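How a Robot Arm Gets Its Tuesday Checkup

Last updated: February

At the Tretetti workshop there is a robot arm that practices wiping. It wipes the same kinds of surfaces people have at home, like tables and counters. 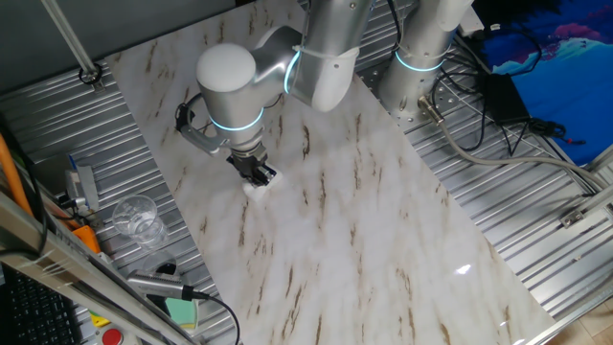 An arm like this has joints, the same way your arm has a shoulder, an elbow and a wrist. Inside each joint is a motor that turns it and a sensor that measures how far it has turned. A computer reads the sensors many times a second and tells the motors what to do next.

At the end of the arm is the gripper. This one has two fingers. They slide together to hold something and slide apart to let it go.

Every Tuesday, before the arm starts work, Iqra Gilani gives it a checkup. It takes her 26 minutes if everything is fine.

First she presses the red emergency stop button. Every robot at the workshop has one. When it is pressed, the motors are cut off and brakes hold the joints still. She does this even though the arm is not moving, to make sure the button works. Then she resets it.

Next come the bolts. The arm stands on a metal plate, and the plate is bolted to the table. A moving arm shakes its base a little each time it starts and stops, and over a few weeks that can work a bolt loose. Iqra goes over each one with a wrench.

After that she looks at the cables. A cable on a robot gets bent over and over, like a paper clip. It should have enough slack to follow the arm, but not so much that it catches on things. Last winter one got pinched at the wrist and Igor Kubíček spent a whole morning replacing it.

Then the fingers. Dust and soap make them slippery, so she wipes them with a damp cloth and lets them dry. The pads on the fingers wear down too. The workshop changes them after 800 hours of work.

The last job is called homing. The arm moves slowly to one special position, and the computer compares where the arm should be with where the sensors say it is. If the two numbers are more than 3 millimeters apart, the arm has to be calibrated, meaning its measurements are set up again. Igor does that part. He keeps the steps on a sheet taped inside the cupboard door.

Iqra writes everything in a notebook - the date, what she checked and anything that looked odd. Sometimes she just writes "squeaks a bit."

Words to know

Joint: a place where the arm can bend or turn.
Gripper: the robot's hand.
Sensor: a part that measures something.
Homing: moving to a known position to check the measurements.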